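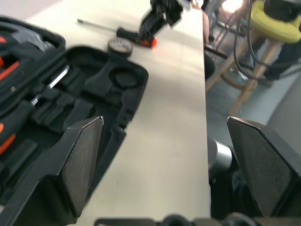 CASA & OFICINA

Cada ferramenta no seu molde

A mala que se abre como um livro continua a ser a melhor maneira de aprender a gostar de ferramentas

20 de outubro de 2019

A minha primeira mala de ferramentas veio de uma loja de ferragens em Painemal, e lembro-me do estalido dos fechos melhor do que do preço. Era preta, de plástico, com um recorte para cada peça. Passei a tarde inteira a tirar tudo e a voltar a pôr (o alicate foi o último, claro, porque insisti em metê-lo ao contrário!).

Continuo a achar estas malas uma delícia. Há quem prefira o painel perfurado na parede, há quem viva feliz com uma gaveta onde tudo se mistura, e eu respeito. Mas uma mala moldada ensina-nos a arrumar sem uma palavra: o canal comprido pede um cabo, o recorte redondo pede uma peça redonda, e um vazio no tabuleiro avisa logo que falta qualquer coisa em cima da mesa. Quase sempre é a chave de fendas. Na minha casa é sempre a chave de fendas.

Yae Higuchi dá oficinas de pequenas reparações em Wellembridge e começa todas da mesma maneira, com a mala aberta e a pergunta: onde é que isto mora? «As pessoas chegam com medo do berbequim», conta ela. «Ponho-as a arrumar primeiro. Quando acabam, já pegaram em tudo e já sabem o peso de cada coisa.» Nos últimos 13 meses passaram por lá 426 alunos, e a lista de espera para agosto já abriu. 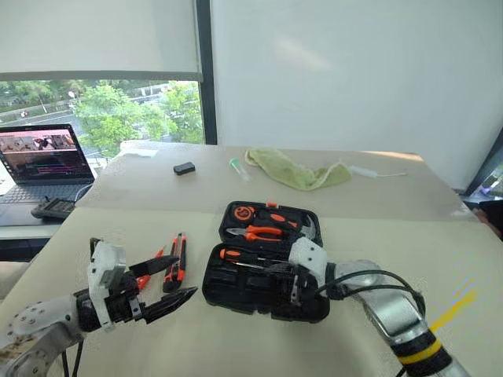

O método dela tem uma ordem. Primeiro a fita métrica, que ocupa mais espaço do que se imagina e, mal encaixada, não deixa fechar a tampa. Depois os alicates, com os cabos bem assentes. As chaves ficam para o fim, deitadas no canal, e só entram depois de se passar um pano na haste. Experimentei em casa e rendi-me: a mala fechou à primeira, coisa que não acontecia há anos.

E há a cor, de que gosto mais do que devia. Laranja sobre preto vê-se do outro lado da sala, mesmo ao fim da tarde, quando a luz já é pouca e andamos à procura do alicate que tínhamos na mão há um minuto. Um cabo todo escuro dentro de um tabuleiro escuro é um convite a comprar outro igual!

Para trabalhar, uma mesa clara e desimpedida faz metade do serviço. Abra a mala toda, com as duas metades assentes, e deixe espaço à frente para pousar o que está a usar. Se um recorte tiver ganho folga com o tempo, uma tirinha de feltro no fundo resolve. Yae corta as dela de uma manta velha que trouxe de Gelten e ainda tem para muitas malas.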